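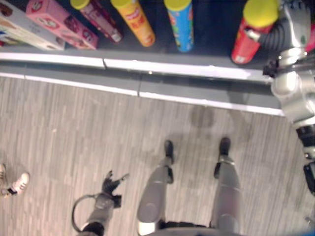

One reviewer of the earlier catalogue objected that the Isten torso could not be a Roman copy at all, and that the drill marks along the drapery pointed to a workshop of the sixteenth century. The objection deserves an answer, as the piece has been cited as ancient in most of the literature on the Ellham collection.

3.2 Surface and tooling

The torso was examined in November under raking light, before the plaster fills at the left hip were removed. Three kinds of tool mark were recorded. Flat chisel work covers the back and was left unpolished, which suggests that the figure was meant to stand against a wall or in a niche. The running drill was used only in the deep folds below the waist. Rasp marks on the shoulder cut across the older weathered surface and belong to a later repair – probably the one that also supplied the lost right arm.

The reviewer's case rests on the drill channels. Their width is even, but this is also true of the Amadi relief, whose findspot is secure. Even width alone cannot therefore be used to date the carving. Root marks run into two of the channels and continue along their floors (Figure 3), so the folds must have been cut before the marble was buried.

3.3 Inventory evidence

The first written mention is entry 1019 of the Joneo inventory, which lists 'a Venus without head or arms, the cloth fallen'. The entry gives a height of 60 cm. The present height is greater, but the difference matches the modern plinth – a separate block, fixed with an iron dowel. The identification is accepted here, although the inventory does not say where the piece was found.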